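Folding Jackets with the Dudier Hand Grippers: Tips from Our Trial

Posted June 16, 2025

The Dudier kit is a pair of hand-held grippers you use to show a folding robot how you want your laundry done. Vavulport rents it with a case and charger for 74 dollars a month. We tried it on shirts, towels and, hardest of all, zip jackets.

Clear the middle of the bed first. Lay the jacket flat with the collar toward the wall and spread both sleeves before you pick up the tools. Light nylon slides on a tight sheet, so leave the sheet a little slack.

Use the second gripper to hold a sleeve while the first one works the body. Open the fingers wide before you come down on the fabric. If you come in half closed, you push the cloth away and have to start over.

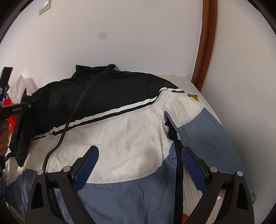
A color-blocked jacket spread on the bed, with the second gripper at the bunched black sleeve.

Grip panels and seams. Stay off zipper teeth, which can mark the pads. Straps and drawcords catch in the fingers, so move them to one side or tuck them under.

Fold sleeves in first, then bring the hem up to the collar. Keep the order the same every time. Prillora, the app that comes with the kit, asks for 300 folds per type of garment, and it threw out 5 of ours where we had switched sleeves partway through.

Wipe the pads with a damp cloth after fleece or towels. Lint builds up fast and the grip gets weak.

Is it worth renting? For shirts and towels, yes. Jackets took us most of a weekend, and our wrists were sore by the end. If you only own two or three, fold them yourself.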